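Sterent is looking for a few patient people to help us tidy bedrooms this September. The work is small and homey: picking up the clothes that pile up on chairs, giving them a shake, folding or hanging them, and leaving the room a bit nicer than you found it. Shifts run 4 hours, lunch is on us, and we have room for 14 people — beginners very welcome, and so are folks who have never folded a sweater the same way twice!

Wear something comfortable with sleeves you can push up. Write to Tamara Nechyporuk at the Horobets office by 2006-09-26 and tell her a little about yourself and which mornings suit you.

Dark, soft clothes are a good part of the job: 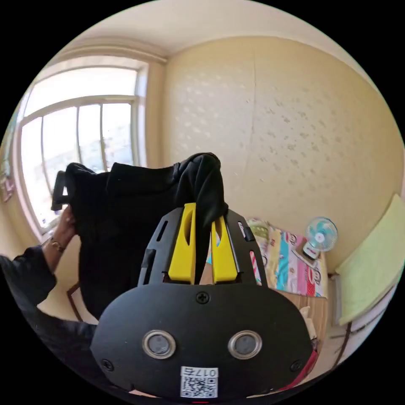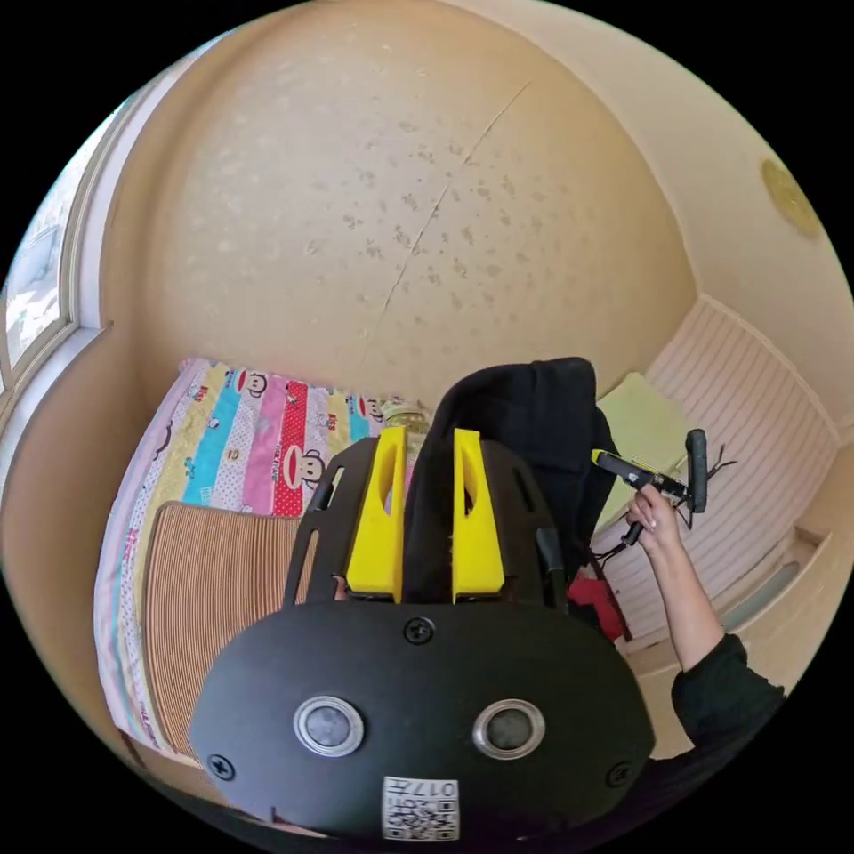 Beatrice Lukumay writes: I did this last spring and would happily go again. Do the heavy black things first, while your arms are fresh. Is parking still behind the building?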